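**Domed glass** is clear glass shaped with an outward curve and normally held around its edge by a ring, collar, or rim. It is used for covers, windows, lids, and display pieces. The curve may be shallow, as on the cover of a wall clock, or deep enough to form a bowl. The holding ring is called a bezel in clock and instrument work and simply a rim or surround in most household goods.

## Shape and making

Most domed glass is made either by pressing or by sagging. In pressing, a measured amount of molten glass is dropped into a mold and shaped with a plunger. In sagging, a flat disk is heated in a kiln until it softens and settles into or over a form. Deeper pieces can also be blown. Sagged glass tends to keep an even thickness near the center and may thin toward the side wall, while pressed glass can be made thicker at the edge where the ring will grip it.

After shaping, the piece is annealed – cooled slowly to relieve stress – and the edge is ground or fire-polished. Some covers are then tempered. Tempered glass can't be cut or drilled afterward, so any holes or notches have to be made first.

A curved piece is usually stiffer than a flat one of the same thickness. It also leaves room behind it for hands, bulbs, or other parts that stand out from the surface.

## Rims

Rims are made of brass, steel, rubber, or molded plastic. Black is common because it hides the seat, where glue or a gasket might otherwise show through the edge of the glass. A matte finish also cuts down on stray reflections.
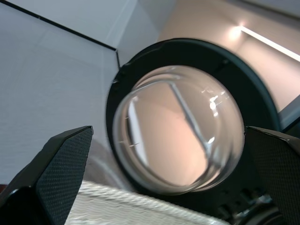 The glass may be held by a lip, by bent tabs, by a split ring, or by a bead of sealant. Small notches in a rim can serve as locating points or as places to insert a tool. Where the glass will get warm, the seat is cut slightly oversize, and a soft gasket takes up the gap. A rim that pinches the glass at one point is a frequent cause of edge cracks.

## Optical effects

The outer face of a dome acts as a convex mirror. It reflects a wide area at reduced size, so windows and lamps appear as small bright spots and straight lines look bent. The inner face can produce a second, fainter set of reflections, often upside down. If both faces have nearly the same curve, objects seen through the center change little in size. If the glass is thicker in the middle, it magnifies like a lens.

## Trade sizes

Replacement domes are sold by outside diameter and by rise, the height of the curve above the edge. The Gremgate pattern list, last revised in March, gives 277 stock sizes. The older Stundier list has 972, many of them for clock bezels no longer in production. Nakajima and Zenico both use the Gremgate numbers, although Zenico measures rise from the bottom of the seat. Its figures can therefore be 2 mm higher for the same piece.

## Care

Loose dust is removed with a soft brush before wiping, as grit leaves fine scratches that catch the light. Mild soap and water are enough for most marks. Cleaner is put on the cloth and kept away from the seat, where liquid can collect under the rim and loosen older adhesives.

## See also

- Bezel
- Cloche
- Watch crystal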